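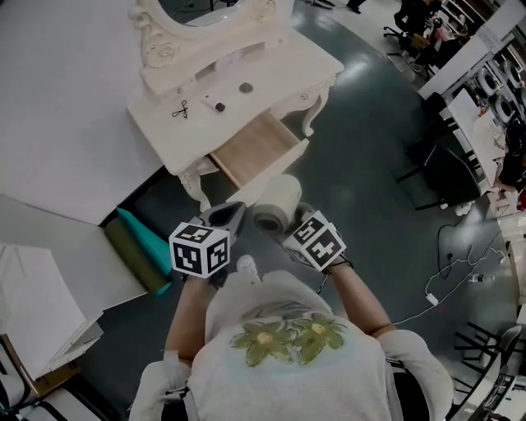

Left gripper lying about its own width - 600 takes in the bin and a cracked finger on the arm

6 January 2021
Posted by tapeworm_tim in Handhelds and Grippers

Happy new year all. Mine started badly so I'm sharing it.

We've been recording two-handed tasks with a pair of Kasach handhelds, the ones with a marker cube on top of each. Mostly it's drawer stuff at a dressing table: scissors, small tubes, a roll of something, pick up with both hands, put away, shut the drawer. We had 1,798 takes before the holidays and I was very pleased with myself.

Then we ran the first trained version on the real arms (two Lamutis ones, bench mounted) and the left arm came in on the roll and simply didn't stop closing. It squeezed until the roll went oval, I hit the stop, and when I got the jaws apart one of the fingers had a crack right across the root. The right arm was fine, and sat there holding its side as politely as you like.

I blamed the arm first, obviously. Swapped the controller, swapped the cable, same again with a foam block. So I went back to the recordings and plotted the left jaw width over time, and there it was. Somewhere in June the closed reading starts creeping. By the end, the handheld is reporting fully shut while the fingers are plainly gripping something the width of a tape roll. The model learned exactly what we'd taught it, poor thing.

The little magnet that the width sensor reads is pressed on to the pivot and it had worked loose. You can turn it with a fingernail. 600 takes have a left width I don't trust and I'm throwing the lot unless somebody talks me out of it.

Has anyone else had this on the Kasach ones? And what do you use to hold the magnet?

kettle_on wrote:

Yes, same fault, same side! I'm right-handed and I think I'm clumsier with the left, so it gets banged on the table edge more. I put a dab of threadlock on the magnet and then painted a stripe over the magnet and the pivot in nail varnish. If the stripe breaks, it has moved. Cheapest sensor I own.

Don't bin the takes though. If the drift is slow you can fix it from the closed readings. Find every moment the jaws are empty and shut, call that zero, and fill in between.

tapeworm_tim wrote:

Ooh, I like the stripe. I did think about rescuing them but the trouble is we hardly ever close on nothing. The hand goes in, grabs, lets go, next one. I've found a few at the start of sessions and that's it.

mrs_backlash wrote:

Bin them. I know it hurts. A loose magnet doesn't drift nicely, it sits still for an hour and then jumps when you knock it, so filling in a smooth line between two good points gives you tidy numbers that are wrong. We tried rescuing a batch on the Sproģis project and spent longer checking it than it would have taken to record it again.

Also, and I'll say this kindly, why was the arm allowed to squeeze that hard in the first place? You've got a bad sensor in the data, fine, it happens. The cracked finger is a different fault. Nothing you train should be able to ask for more force than the finger can take.

tapeworm_tim wrote:

Fair. The limit was at the factory setting, I'd never looked at it. It's now at 20 newtons and the roll survives. I was standing with my hand on the stop the whole time, for what that's worth.

mrs_backlash wrote:

It's worth something. It isn't worth as much as the limit, you had to see it, believe it and then press. Where was your other hand?

tapeworm_tim wrote:

...holding the drawer open.

Yes. I know. The drawer has a wedge now.

soft_jaws wrote:

I'm going to disagree with mrs_b about the 600. You've got the cameras, haven't you? If you can see both fingertips you can measure the gap from the video and ignore the sensor altogether. I stuck a small marker on each finger of ours for this and the width from those is good enough for anything bigger than a pencil. Even without finger markers you could do it by hand on one frame in every take and see whether it jumps or creeps. Then you'd know which of you is right before deleting anything.

If it creeps, do what kettle_on said. If it jumps, bin.

mrs_backlash wrote:

I can live with that. Check first, then bin them.

kettle_on wrote:

Ha!

skullby_bench wrote:

We run 4 pairs at our place in Skullby and the rule here is a shut-open-shut at the start and end of every take, empty jaws, both hands. Takes a couple of seconds and people moan about it for a day and then their hands do it without being told. Software flags any take where the two shut readings don't match. We caught two loose magnets that way and one handheld with a bit of tape backing stuck inside the hinge, which looked just like yours on a graph.

One more thing while we're on safety, check the floor. Our worst moment wasn't a robot at all, it was somebody wearing both handhelds with the straps done up and catching a foot in a charger lead. You can't put your hands out properly with those things on. They landed on an elbow. Leads go along the wall now, and bottles and bits get picked up before anyone straps in.

tapeworm_tim wrote:

Oh dear, we've got cables on our floor too. Black ones, white ones, a power adapter. I step over them without thinking. Tidying that up this afternoon, before I touch another magnet.

And the shut-open-shut is going in from the next session. I spot-checked the first batch the soft_jaws way over lunch and - sorry kettle_on - it jumps. Three clear steps, each one in the middle of a session. So the takes after the first step are going, and the earlier ones from that batch I'll keep if the width matches the picture.

kettle_on wrote:

Gutted for you. Nail varnish though.

Reader comments

bluebottle: Had the same crack at the finger root on a Lamutis arm and it was only a light knock. I'd print a spare with a fatter corner there.

old_solder: Threadlock can attack some plastics, try it on a scrap part first. I use a slow epoxy.

mrs_backlash: Seconding the epoxy. Leave it overnight with the jaws open.

quietly_geared: Does anyone know if the newer Kasach handhelds have the magnet screwed on? Thinking of buying a pair and this thread has put me off a bit.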